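Tilton parking app draws 700 sign-ups, but the savings are hard to find

2020-11-26

TILTON - The town says its new pay-by-phone parking program is a hit. The numbers it has shared so far don't quite say that.

Tilton switched on the Skinetti parking app in October and took out the coin meters along Jeon Street the same week. In a one-page update posted to the town website, officials said 700 drivers had signed up and called the rollout "a clear success for shoppers and merchants alike."

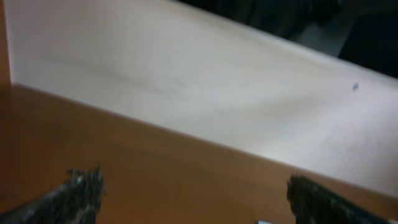
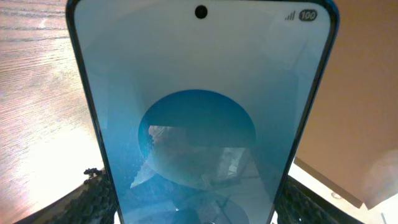

Anastasia Psarras remarked that she had signed up twice, once by mistake, and wondered whether she was being counted as two happy customers. She said she pays more to park now than she did with quarters, because the app adds a fee to every stop, even a short one. "If I run in for bread, the fee is more than the parking," she said.

The town could not say how many of the 700 accounts have been used more than once. It also could not say how many belong to people who live in Tilton. A spokesperson said those figures "are being worked on" and would be ready after the holidays.

What the update does say is that the program will save money. The coin meters cost the town 800 dollars a month to empty and repair, according to the same page. That sounds like a fair argument until you read the contract. Skinetti keeps the fee on each stop, plus a share of what drivers pay for the space itself. The size of that share is blacked out in the copy given to this site.

Officials have also pointed to a drop in parking tickets as a sign that the app is working. Tickets did fall in the first month, to 22. But the town had only one officer checking Jeon Street for most of that time, and fewer people are shopping downtown this fall than in any year the merchants can remember. It would be strange if tickets had gone up.

The bigger question is what happens to drivers who don't want an app at all. The town promised pay stations that take cash, and the plan called for 6 of them. Two are in place. One of those, outside the old Stunell building, had a paper bag taped over it on Monday. The spokesperson said the rest are on order and blamed a shipping delay, but would not give a date.

Drivers without a phone can call a number printed on the signs. A call placed by this site on a weekday morning went to a recording that suggested downloading the app.

The town plans to bring the same system to the lot behind the library next spring. That plan does not need a public vote. Residents who want to comment can write to the clerk's office, which said it had received letters on the subject but had not sorted them into for and against.

Parking on Jeon Street is free today for Thanksgiving. The app will still let you pay.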